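Hallby Swap & Mend list
Subject: Re: folding hooded jackets for the swap rail
Date: February 13, 2020

> I've gone over to the Skaterora fold for anything with a hood.
> Zip it right up first, lay it face down, sleeves straight across
> the back, then roll from the hem and tuck the whole lot into the
> hood. It takes no time and the bundles stack beautifully. I think
> we should do all the jackets this way before Gustemthorpe.

I'm not convinced, I'm afraid. I tried it on seven jackets last night and got two bundles I'd be happy to put out. The rest came undone as soon as I moved the crate.

My first quarrel is with "zip it right up first". Fine if the zip is a good one. On a lot of what we get, the bottom of the zip is the bit that has suffered, and you want the jacket spread out face up with the front open so you can get at the end of it. If it won't start, it goes in the mending pile and there's no point folding it at all. Face down, you'd never notice.
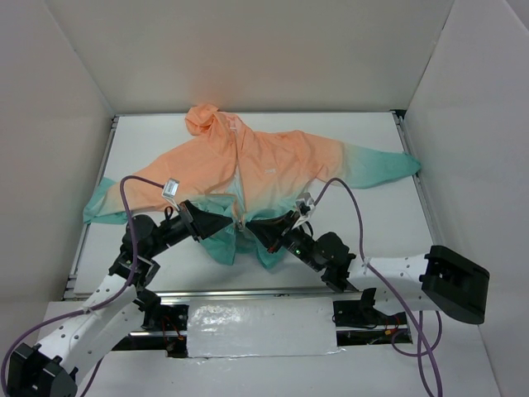

Second, the hood. The method assumes a big floppy one with room inside for a whole jacket. Kids' hoods are nothing like that, and the lined ones fight back. I also wonder what a week stuffed into its own hood does to the neck. The Pylypenko page that everybody keeps forwarding says "no creases", but the only thing they show is a thin sweatshirt, freshly rolled.

Third, and this matters more to me than the other two, people can't see what they're getting. A jacket that changes colour from the shoulders to the hem looks like any old plain one once it's rolled up. We had 437 items through in November and the rolled things were the ones left at the end. I grant you it may have been the sizes.

What I'd do instead: hood flat and smoothed down over the back, sleeves in, fold once across the middle, size label showing. It takes up more room, yes. We have four crates and I have never seen the fourth one full.

If someone wants to roll a few and leave them next to the flat ones at Gustemthorpe, I'll gladly look at what goes first. Until then I'm folding mine flat.

Also, whoever has the long table cover, could it come back please?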